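Filed under: Higher Education > Work-Study and Co-op Programs

Stonville Cooperative Semester

The Stonville Cooperative Semester (often just "the co-op" or "Stonville Semester") is a work placement program for undergraduates, run out of the Sugden campus. Students spend one semester at an employer and get academic credit for it. Open to most majors. Nursing and education students have their own placements and are not eligible.

History

Started as a summer scheme with a single employer, Grendico, a maker of packaging equipment. Summer only, no credit. Faculty complained that students came back with good experience and nothing on the transcript, so credit was added and the placement stretched to a full semester. Nuteck joined later and now takes the larger share of the engineering students. Smaller employers come and go from year to year.

Eligibility

Applicants need 60 credits finished before the placement starts. Transfer students can count credits from elsewhere but must have spent 2 semesters at Sugden first. No minimum GPA is published – departments set there own, and some ask for a letter from an advisor as well.

Students on academic probation can't apply. Students on a leave of absence can, if they are back in good standing by the start of the placement.

Application

One form, a resume, a short statement. The deadline for spring placements is 2nd October. Late forms go on a waiting list and are read only if an employer still has openings. Interviews are held by the employer, usually on campus, sometimes by phone. Offers go out before the winter break and placements begin in January.

A student may turn down one offer and stay in the pool. Turning down a second ends the application for that year. 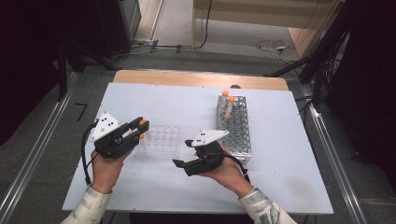 One former student, writing on the program's discussion page, said the statement matters more than the form lets on, and that hers was the only thing the interviewer at Nuteck asked her about. She also wished the waiting list was posted somewhere, as she had to call the office to find out where she stood.

Credit and grading

Placements carry a full semester's credit. Graded pass/fail. A pass needs the employer's evaluation, a work journal, and a final report handed in to the home department. Journals are weekly. Missing entries can be made up with the supervisor's ok but not after the report is in.

Credits count toward the degree as electives. Engineering and business allow part of them to replace a required course, other departments do not.

Pay and costs

Most placements are paid, at a rate set by the employer. Unpaid ones exist, mainly at nonprofits, and for these students can apply for a stipend of $900. Tuition is charged at the normal rate. There is a $50 placement fee, returned if no offer is made.

Housing is not included. Students placed in Stonville itself generaly keep their dorm rooms; those placed further out have to find there own and can cancel the housing contract without penalty – the form has to be in before the semester begins.

See also: Internship; Cooperative education; Experiential learning

4 comments | 11 shares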